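Home Journals Current Issue Authors Subscribe

We use cookies to remember your reading preferences. Accept all Manage settings

Filed under: Workplace Studies / Furniture and Shared Space

4. Findings: the life of a shared table

4.1 Surfaces fill from the edges

Our earlier section described how the shared rooms at Hotgate and Maihi were booked, and who was supposed to be in them. The present section deals with what ended up on the tables, a matter on which the booking system has no opinion. Over the study we logged 729 surface entries, each one an object or a cluster of objects found on a worktop and left there for at least one observation round. Rounds were made every 60 minutes while the rooms were open.

The first regularity is geographical. Things that are in use sit near the front edge of a table, where hands are. Things that are finished with travel to the back corners, and there they stay. We came to call this the far-edge drift. No occupant described doing it on purpose, and several denied doing it at all while visibly doing it. Oana Anghel, who ran the Maihi rounds and has more patience than the rest of us, noted that an object would usually be pushed back in two or three short moves over an afternoon, each one making space for something else. By evening it had reached the back of the table and acquired the status of furniture.

Small boxes are especially prone to this. A box that has been opened is too useful to throw away and too empty to put anywhere. Of our entries, 192 were boxes or other packaging, and the interviews suggest that a good many of these had been adopted by the room in the sense that every person present believed they belonged to some other person present. At Hotgate one such box survived two changes of tenant and a repainting.

4.2 Cable as sediment

Cables behave differently. They are treated by their users as temporary even when they have been in place since January, and are therefore exempt from tidying. Two forms recur. The first is the coil, which is a cable at rest. A coil signals that its owner has made an effort, and the effort is respected: coils were moved by other people far less often than uncoiled cable of similar length. The second is the drop, where a cable leaves the tabletop and goes over the far side to find power on the floor.

The drop causes most of the trouble. It fixes the position of a table more firmly than any marking on the floor plan. Participants at both sites said they would sooner work at an awkward angle than shift a table with a drop attached, and the Maihi floor plan, which had been drawn with some ambition, was quietly redrawn to match where the power strips lay. We had planned a measure of table mobility. We abandoned it on the second Monday, when it became clear that the value would be zero.

Underneath the tables, the wastebasket occupies a position that its users regard as natural and its cleaners regard as a provocation. Small mesh baskets were the commonest sort at both sites. They were light enough to be kicked, and were, and tended to end up beside whatever vertical thing would stop them – a table leg, a stand, a wall. Occupants asked to point to their nearest basket without looking down were mostly wrong.

4.3 Standing, leaning, stooping

The rooms were furnished on the assumption that people sit. During busy periods they often did not. Work that involves handling small objects draws people up and then over, so that the typical posture in our notes is a person on their feet with the head bent toward the tabletop. Figure 3 gives the flavor. Several people are at or near work surfaces with their attention directed down, and there is more than one kind of table to lean over. The wooden top has a coiled black cable near its far edge and a small white box in the back left corner, with a white cable dropping from its far side toward a strip on the floor. The lighter table at the right holds a small orange-and-tan object, with two people bent over it.

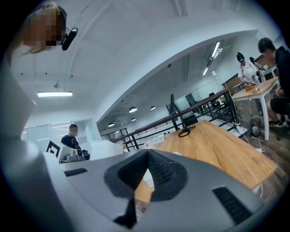

Figure 3. Shared room with several work surfaces in use. Note the far-edge position of the coiled cable and the box in the back corner of the wooden table.

A single figure cannot show drift, and we do not offer it as proof that either item moved. It does show the end state that our logs record again and again, and so far as we know nobody had arranged the table for our benefit.

The glass partitions deserve a word. The design brief for this type of room held that people who can be seen through glass will keep their surfaces clear. We found no support for this. Glass appeared to make occupants more careful about their voices and had no effect on their boxes.

4.4 Two attempts at reform

Two interventions were tried while we were present, neither of them ours. Hotgate introduced a clear-surface rule, under which anything left overnight would be removed to a shelf. The shelf filled in 5 days. It was then treated as an additional table, with a back corner of its own, and the rule was allowed to lapse.

Maihi bought under-desk trays from Gereck, intended to take up the drops. The trays were liked. They were used for snacks, a pair of gloves, and in one case the instructions for fitting the trays. Some cable did go into them, though chiefly spare cable, and the drops remained where they were.

The pilot rooms at Drorncombe, discussed in Section 5, took the opposite approach and put the power sockets in the tabletop itself. This removed the drop almost entirely. It also moved the cable to the middle of the table, where the far-edge drift then had to go around it, and boxes began to appear in the front corners for the first time in our records.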